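Three months with the Jodden worktop (the off-white one)

By Setareh Zarei, 8 Mar 2024
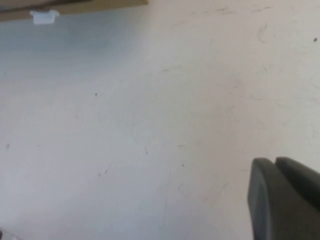 Why I bought it

My old desk was a hand-me-down with a dark glossy top, and I hated it. Every lamp in the room bounced off it and every crumb showed. I wanted something pale, flat and big enough to spread a whole project out on, and the Jodden came up at $185 with the legs included. I had it in the house by December and I have barely sat anywhere else since!

The top

I love this finish. It's properly matte, so there's no glare when I work late, and the color is much friendlier than plain white. It shifts through the day, too. Near the middle it can look creamy, almost a little pink, and then over on the left it goes a cool bluish gray. I didn't expect to get fond of a desktop, but I keep noticing it.

Now the marks, because you'll want to know. It does pick them up. Mine has faint gray scuffs, some very fine scratches and little dark specks scattered over it. I cut cardboard, drag boxes around and forget coasters, so I'm hard on a table. From a chair I mostly don't see any of it. If you need a surface that stays spotless, look at the Partington, which has a tougher feel but is shinier and costs a good bit more (I tried my neighbor's for a week and went straight back to mine).

Cleaning

Damp cloth, a drop of dish soap, done. Pencil comes off right away. Ballpoint took me two goes. I tried a Flollo sponge on one of the scuffs and it lightened but didn't go, and I wouldn't scrub any harder than that on a matte finish.

Putting it together

Took me 63 minutes alone, with a coffee break in there. The holes lined up! The instructions are all drawings and step four is upside down compared with the rest, so turn the sheet around before you start tightening anything. The hex key in the bag is too short for my hands and I used my own.

Size and wobble

Mine is the 600 mm deep version. That's plenty for a laptop with parts laid out in front of it. I would go deeper if you sew. It wobbled for the first few days until I re-tightened the back legs, and it's been solid ever since.

Would I buy it again?

Yes, and I'm already eyeing a second one for the spare room. I ordered from Skendero, who shipped it well packed with good thick corners. Four and a half stars, half off for that hex key.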